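The arm that wouldn't let go

By Alcides Sánchez

I was halfway through a cheese sandwich when the arm took hold of my sleeve. I'd like to say I behaved with dignity, but I yelped, dropped the sandwich and knocked a stool over, and the arm (a bench-mounted thing the team calls Wumlow) just sat there pinching my cardigan with the patience of a heron.

It was only the cardigan. No skin, no blood, and a bit of pulled wool that my mum has since fixed. But the arm wouldn't open. The stop button did precisely what a stop button on that machine was built to do, which was cut the power to the joints, and the fingers stayed clamped exactly where they were. I ended up wriggling out of the sleeve and leaving the cardigan hanging there like washing.

That was on 05/04/2026, and I'd gone to Flandon to write a cheerful little piece about robots packing groceries. The outfit takes up the back half of an old tile showroom, and the people there are lovely. They'd told me to stay behind the yellow tape. I was behind the yellow tape. My elbow, it seems, was not.

Bonifacio Casado runs the bench. He went a bit grey in the face, made me a very strong tea, and then started pulling logs before the kettle had even clicked off. I liked him for that. I've written about enough workplaces to know the other kind of boss, the one who asks whether you were perhaps leaning.

So what went wrong? Two things, as far as I can follow, and neither would have been much on its own.

The first was the grip. Wumlow's fingers close until they feel enough push back, then hold. The trouble is that thin stuff gives almost no push back at all. A plastic bag, a serviette, the cuff of a cardigan — to the fingers these are next to nothing, so the software has to guess whether it has caught something or is just pressing its own fingertips together. An update called Plekudano had changed that guess. Under the old settings the arm gave up too early and kept dropping bags, which drove everyone spare. Under the new ones it assumed it had caught something and hung on. Good for bags!

The second was where the arm thought the bag was. It had lost track of the one it was after, gone looking for a thin, wrinkly edge, and found mine. The boundary that should have kept it on its own side of the tape had been typed in before the bench was moved, and no one had typed it in again. The bench had shifted 30 centimetres. That's less than the length of my forearm, and I've measured it several times now.

Bonifacio went back through 1,000 logged grabs after the update and found 298 where the fingers had stayed shut after the arm was told to open. I thought that was an appalling number. He thought so too, and said he was more bothered that it had gone by without comment. When an arm holds a bag a bit too long, someone gives the bag a tug, the bag comes free and everyone gets on with the day. I'd watched one of the technicians do it twice that morning and had written "nice rapport with machine" in my notebook. I've left it in there as a lesson.

The people who make the gripper are a small firm called Echeverri, and they were on the phone by late afternoon. Their view was that holding on when the power goes is the safe choice, and I can see it. If the arm is carrying a jar of passata over your toes, you want it to keep carrying it. Bonifacio's view was that there ought to be a way to open the fingers by hand that doesn't need a spanner. They went round on this for quite a while, very politely, and I ate a second sandwich standing well back by the door.
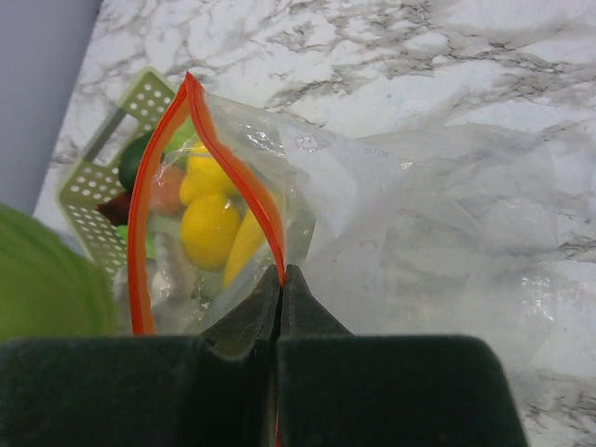 Bags are much harder than they look, and I came away with a lot more sympathy for the whole grocery idea than I'd had walking in. I pack my own shopping without a single thought. The robot has to get its fingertips onto one edge of a clear zip-top bag, next to the orange zipper strip, and keep that edge pinched while the mouth stays open and a couple of lemons and a banana sit inside. Squeeze too little and the plastic slips away. Squeeze and never let go, and you've got my afternoon. Even the shine on the plastic makes trouble, according to Bonifacio, as the software can take a bright reflection for an edge and go chasing after it.

The fix, when I went back a fortnight later, came in 2 parts. Plekudano has been wound back to the older grip settings, so Wumlow is dropping bags again and everyone is grumpy about it. And there's a release lever now, a stubby thing on the side of the gripper that you can work with a thumb while the power is off. I had a go. It's stiff, and it makes a horrible clack, but the fingers open.

The boundary gets checked each morning as well, with a broomstick. Someone pokes it over the tape at a few different heights and the arm has to freeze every time. It isn't allowed near a bag until it does. Bonifacio wants a proper light curtain across the front of the bench, and he's waiting to hear about the money for it.

He offered to pay for the cardigan, too. I told him Mum had already done it, in a green that doesn't quite match, and he asked if he could take a photo of the cuff for the incident report.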